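Seltolau Aritz Bar Handle, Matte Dark Finish
For kitchen, laundry room and bathroom cabinets
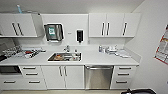 The Aritz is the handle we kept coming back to when we were fitting out our own workshop kitchen, and it's still the one we'd pick first. It's a straight bar on two posts, a shape you can grab with a wet hand or a couple of fingers while you're holding a colander in the other. Plain white doors are where it looks best, we think. Mount the bars vertically, with a pair side by side where two doors meet, and all that white suddenly has a bit of rhythm to it. If your cabinet has an odd third door, just give it a single bar of its own and it'll look right at home. We love it on older cabinets too, the ones with good solid boxes and tired knobs (you know the ones), where a new set of handles and one free Saturday can do more than you'd expect.

What it's made of

Each handle is solid steel, bar and posts both, with a baked powder finish. We tried a hollow version early on and it was fine, but it rang a little when you knocked it with a ring or a pan lid, and after that we couldn't stop hearing it! The solid bar has a nice bit of weight in the hand. The ends are softened just enough that they don't snag a sleeve or a dish towel.

The finish is a very dark charcoal, a touch softer than true black. In morning light it reads almost gray, and under warm bulbs in the evening it goes deeper. Fingerprints don't show much. Flour does, but flour shows on everything.

Choosing a length

The Aritz comes in a short and a long. Short is great for wall cabinets and small drawers. Long is for pantry doors, tall cupboards and the deep drawers where the heavy pots live. You can mix them in one room without any trouble, the bar thickness is the same on both, and lots of people put the short ones up top and the long ones down low.

If you're replacing old handles, measure from the center of one screw hole to the center of the other before you order. Please measure more than one door! Kitchens that have been added to over the years often have two different spacings hiding in them, and it's much nicer to find that out with a tape measure than with a screwdriver.

Putting them up

You'll need a drill, a pencil, masking tape and a Phillips screwdriver. Put a piece of tape on the face of the door and mark your holes on that. Drill from the front with a scrap of wood clamped behind, so the back doesn't splinter when the bit comes through. Push the screws in from the inside, start both by hand, then snug them up a little at a time, going back and forth between the two. They don't need to be cranked down hard.

On wall cabinets, we like the bottom of the bar set low on the door, close to where your hand naturally lands. On base cabinets, flip that and keep it near the top. Tape a handle in place and live with it for an evening if you aren't sure. Open the door a few times as if it were already screwed on. You'll feel pretty quickly if it wants to move up or down.

Doing a whole kitchen? Make yourself a template, or use our Stelmakh drilling guide, which hooks over the edge of the door and keeps your holes lined up from one door to the next. It works left-handed and right-handed.

Looking after them

Warm water, a drop of dish soap, a soft cloth. That's all we use. Skip scouring powder and the rough side of the sponge, which will leave shiny patches on the finish. If a handle gets a wiggle in it after a winter of hard use, open the door and give the screws a quarter turn.

In the box

1 handle
2 machine screws for standard doors
2 longer breakaway screws for thicker drawer fronts
Paper template with both spacings

Also sold in a builder's carton of 50, wrapped individually in paper, same screws included.

Goes well with

Kudusell round knob, same dark finish, for little spice drawers and medicine cabinets where a bar would be too much.
Stelmakh drilling guide, for anyone with more than a few doors to do.
Aritz towel bar, the same profile stretched out, for the end of an island or the inside of a sink cabinet door.

We powder coat in batches and the next one is due in November. If the long size shows as sold out, leave your email on the order form and we'll drop you a note when it's back on the shelf.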